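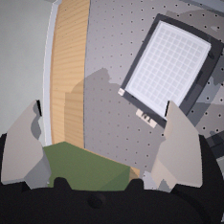 Setting up the wrist view in the sim, for everyone who missed Wed 14 March. Do this before you touch any grasp code. Open the Careo project, load the bench scene, switch to the gripper camera. You want both fingers showing, left and right, with the green block between them. If your block is way off to one side your base offset is wrong — fix that first, don't try to tune around it.

Step 1. Copy the team config. Not the one from July, that one has the old finger lengths. Rename it with your own name or you will overwrite Amanuel Ayele's again.

Step 2. Set jaw opening to 50. Units are mm, the menu doesnt say so.

Step 3. Close slow. Speed 18 to start, up to 30 once it behaves. Too fast and the block can pop out sideways.

Step 4. Run 3 trials with the same seed (814). Save the log each time. Same seed matters, otherwise we can't compare laptops.

Shadows: leave them on. Yes its slower. The color threshold has to work with them, and the pegboard behind has a big dark one across it. If your mask grabs anything besides green, narrow the hue range — leave brightness alone for now.

Logs go in the Eltport folder, one subfolder per person. Stuck on the install? Ask in the club chat, put the whole error mesage in, not just the last line.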